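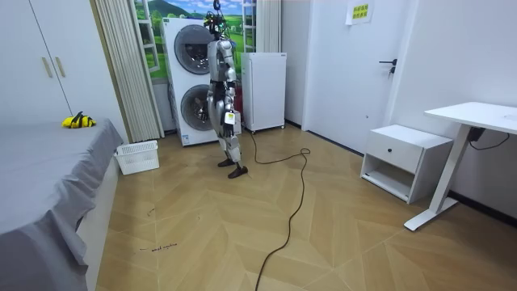
The humanoid in the practice bedroom, tag in its right hand.

Household Robot Project – Gallery

The Drurneck robotics club spends its fall term on one job: getting a full-size humanoid to do small chores in a furnished room. We meet in the Cosgrove building on Sunday afternoons and again one evening a week when enough people can make it. The room is set up as a bedroom with the laundry machines in it, so most of what we try has to do with clothes, bedding and doors.

This page goes with the term report. The report has the code and the test logs. The notes here are for families, new members and anyone who is thinking of signing up in January.

About the room

The washer and dryer are stacked, with one round door at chest height for the robot and the other near its knees. The lower door is the harder of the two. Reaching it means bending at the waist and knees together, and the balance group spent most of September on that one motion.

The fridge is a compact one, beside the washer-dryer. It is not part of this term's task list, but the walking group uses it as a landmark when they plan a path across the room.

The window has a printed view on it, green hills and a blue sky with clouds. New members usually ask for the name of the place. We don't have one.

The floor pattern is a chevron or herringbone, depending on who you ask. The vision group had to retrain their floor detector for it. The old version was made on plain gray carpet and read the pattern as edges.

About the robot

The club calls it Luller. The plates on the torso are glossy silver and the waist section is black. The cables and small green components on top of the head are easy to get at from a step stool, and that helps on repair days.

A thin line goes up from the head. Our rule is that Luller does not stand without it, even for a short test.

The tag task

Picking up and carrying a tag was the first hand task of the term. A tag is light and flat, so the fingers have to close almost all the way, and a small error in the wrist is enough to miss it. The team set a goal of 100 tries and counted 84 good ones. Of the misses, 6 were put down to one loose connector, which was replaced.

Walking with the tag came next. The feet are flat and the steps are short – the walking group wants a longer stride by spring.

The laundry task

The white basket by the curtain is for the second half of the term. The plan is for Luller to carry it to the machines with both hands. The software for this is called Prondora and was written by 2 of our seniors as their final project. It runs in simulation now.

Joining

No experience is needed. Members pick a group (walking, hands, balance or vision) after their first two meetings and can switch at the end of the term. Bring a laptop if you have one – the club has a few to lend. Closed shoes are required in the practice room.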